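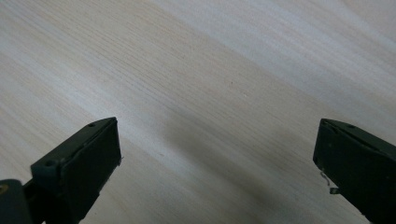

Imprimer | Envoyer par e-mail

4. Comparaison des deux préhenseurs

4.1 Matériel et montage

Deux pinces portatives à doigts parallèles ont été comparées : la Grirura, et la Stavcombe, plus ancienne, déjà utilisée pour la première campagne. Même poignée, même caméra, même contrôleur Willems pour les deux. Seuls changent les doigts et la transmission. Les doigts se démontent avec une clé de 2, ce qui prend du temps mais évite de toucher à la caméra – un point important, car tout déplacement de l'optique oblige à refaire l'étalonnage.

Fig. 4. Vue de la caméra embarquée, doigts écartés au-dessus du plateau en bois clair, sans objet. Le doigt gauche monte plus haut dans le champ que le droit. Noter l'ombre diffuse entre les deux et le brin clair qui dépasse du doigt droit.

L'asymétrie de la fig. 4 nous a occupés un moment. Première hypothèse : caméra mal centrée sur la poignée. Deuxième : jeu dans la transmission. A. Koskela a repris le serrage et refait la mesure à vide, sans différence nette. Nous avons donc gardé le montage tel quel, et corrigé en aval par un masque propre à chaque doigt. Solution peu élégante, mais suffisante pour ce qui suit.

4.2 Protocole

Pour chaque pince, 40 saisies, réparties sur 11 objets de la série Dallville. Trois opérateurs, ordre tiré au sort. Chaque essai commence doigts ouverts au-dessus du bois nu, position de référence, puis approche, fermeture, levée, dépose. Un essai est compté réussi si l'objet est tenu jusqu'à la dépose sans glissement visible à l'image. Les cas litigieux ont été relus par H. Wogan, qui ne savait pas quelle pince était en cause (les doigts ayant été masqués avant relecture).

Éclairage laissé volontairement tel qu'il est dans l'atelier. Pas de fond uni, pas de diffuseur. Les bandes claires sur le plateau gênent la segmentation par seuil, surtout quand elles suivent le fil du bois ; l'ombre entre les doigts aussi. Le seuil adaptatif règle une partie du problème, pas tout.

4.3 Résultats

Grirura : 38 réussites sur 40. Les deux échecs portent sur le même objet, le plus plat de la série, saisi trop haut à chaque fois. Stavcombe : moins bon, surtout sur les objets fins, où le contact se fait par l'arête et non par la face du doigt. Le détail par objet est donné en annexe B.

Côté perception, la situation s'inverse en partie. Les doigts sombres de la Grirura se détachent très bien du bois clair mais se confondent avec leur propre ombre dès que la pince descend. Le contour inférieur devient alors instable, et l'estimation d'ouverture avec lui. Le brin clair du doigt droit a aussi été pris plusieurs fois pour un bord d'objet par le détecteur – ajouté au masque depuis.

Reste la répétabilité. L'ouverture lue par le contrôleur et celle estimée par l'image s'acordent bien doigts ouverts, moins bien en fin de course. Probablement la flexion des doigts sous charge, à vérifier avec un capteur d'effort. Essais prévus en septembre, mêmes objets, même plateau, seconde paire de doigts plus rigide.

Imprimer | Envoyer par e-mail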